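Leave the Backyard Alone

Aug 4, 2018 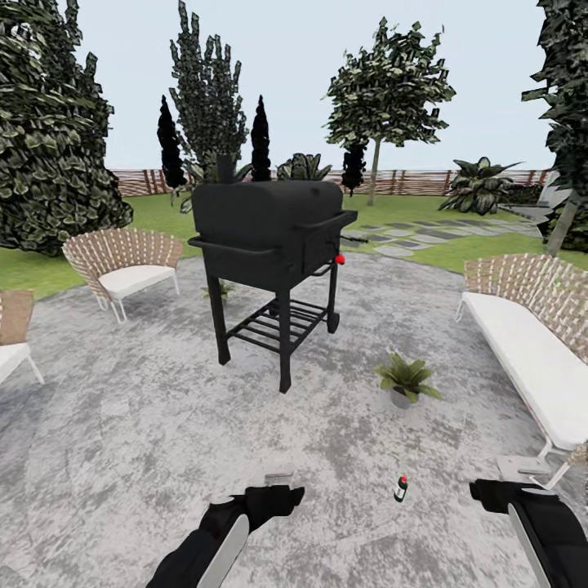 Does a small yard need a plan before anyone spends money on it? Most small yards need a year of being used first, and the plan can wait until that year is over.

I hold this view because I did it the other way. When we moved to our house in Fledgate, the yard was a rectangle of grass with a fence on three sides. By the end of the first month I had a drawing. It had raised beds along the back, a gravel path, a bench under where a tree would someday be, and a water feature that I am still embarrassed by. I built most of it before I had spent a single full summer on the property.

The bench faced west. I did not know that the neighbor's garage roof throws the late sun straight into your eyes from that spot from five o'clock on. The raised beds were in the lowest part of the yard, which holds water every March until it is closer to a pond. The path went from the back door to the bench, and since we did not use the bench, we did not use the path. We walked across the grass to the side gate, the same way the previous owners had. There was a worn strip in the lawn that showed exactly where people went, and I had put sod over it.

I moved the beds the second year. It took 2 weekends and cost more than building them had.

The yard business does not like to hear this. Every catalog that comes to our house is built on the idea that an outdoor space is unfinished until it looks like a room. Plutura sends me one twice a year. The last one ran to 152 pages, and I could not find one picture of a yard with nothing in it but a place to sit. There were pergolas, outdoor rugs, outdoor lamps, and a sofa that needs a cover when it rains and another cover in winter. I have no quarrel with people who want those things. My quarrel is with the order in which we are told to get them. The furniture comes first, then the paving to put it on, and only later does the family find out where it likes to be at six in the evening.

A yard is different from a living room in one plain way. It changes through the day and through the year, and it does so without asking you. Shade moves. The corner that is pleasant in spring can be too hot to stand in by July. Wind comes around one side of a house and not the other. You cannot learn this from a drawing, and you can't learn it on the afternoon the contractor comes by with a tape measure.

So my advice for the first year is to buy chairs. Light ones, that one person can carry. Put them out wherever you feel like sitting, and leave them there when you go in. After a few months, look at where they have ended up. That is where the patio goes, if you still want a patio. If you cook outside, do the same with the grill, keeping it well clear of the house and the fence, and pay attention to where the smoke goes. Ours went in through the kitchen window for most of a summer.

The usual argument against waiting is that prices go up. They do. A couple on Tahiri Lane told me they put their paving in right away for that reason, and they saved $1000 over what the same company quoted a year later. They also have a patio that gets no sun until after lunch, and they drink their morning coffee on the front steps. I would not call that a savings, though they may feel differently.

The other argument is that a bare yard looks bad. I will grant that one. Ours looked bad for a good while after I tore things out, and I heard about it from relatives. But a bare yard is easy to mow, children can run across it, and it costs nothing to change your mind about it.

I still have the old drawing. The water feature went to a man from Wornier who came for it with a trailer, and the place where it stood is grass again – thin grass, but it is filling in.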